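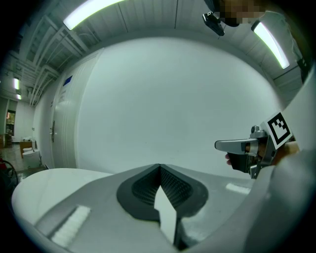 According to Lacerda, a hand-held gripper needs more attention than the arm it stands in for, and most of that attention goes to the marker and the finger pads. The remark came early in our visit to the Sullton workshop on 18 Dec 2020 and set the order of the tour.

## Preparing the pair

The station runs two hand-held grippers, used one in each hand by a single operator. Each carries a printed marker on top, and position is worked out from the marker by camera. A lifted corner or a scratch across the black border is enough to spoil a run, so the print is inspected under a lamp before the first session of the day.

The checklist is short:

- wipe the markers with a dry cloth
- check the knurled knob at the bracket is finger-tight
- open and close the jaws nine times and listen for grit
- confirm that both tools report the same clock

Lacerda logs the clock offset and rejects a session if it goes over 9 ms. In August the limit was 100 ms, and a good deal of work from that period had to be redone.

Power strips are one of the workpieces. They are a fair test of a pair of grippers: long, smooth-sided and awkward to hold still at one end while the other is being handled. Cables are routed away from the wrists before work begins -- a snag pulls the tool round and the operator corrects for it without noticing.
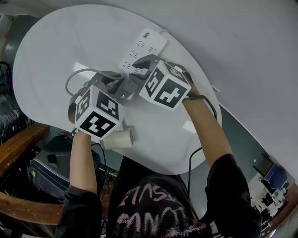 ## Pads and wear

The pads have a mesh-textured inner face and are treated as consumables. Sullton changes them after 400 sessions, or earlier if the texture has gone shiny. The old pad is peeled from the root and the seat is cleaned with alcohol. The new one is pressed home with the jaws closed on a gauge block. Trasine supplies the adhesive, and its curing time is the longest step in the job.

After a change the jaw opening has to be measured again.

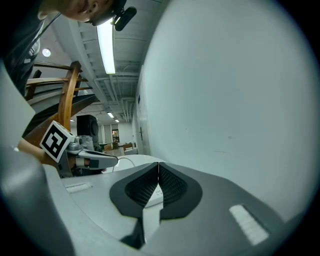 The figure goes into a log kept for each tool, along with the pad batch. One gripper was on entry 121 when we looked. Its opening had drifted slowly over the previous dozen entries, and the fault was traced to a worn pivot. Mudden now machines the replacement pivots in a harder steel -- we were shown one fitted, but it had not yet run long enough to give a useful wear figure.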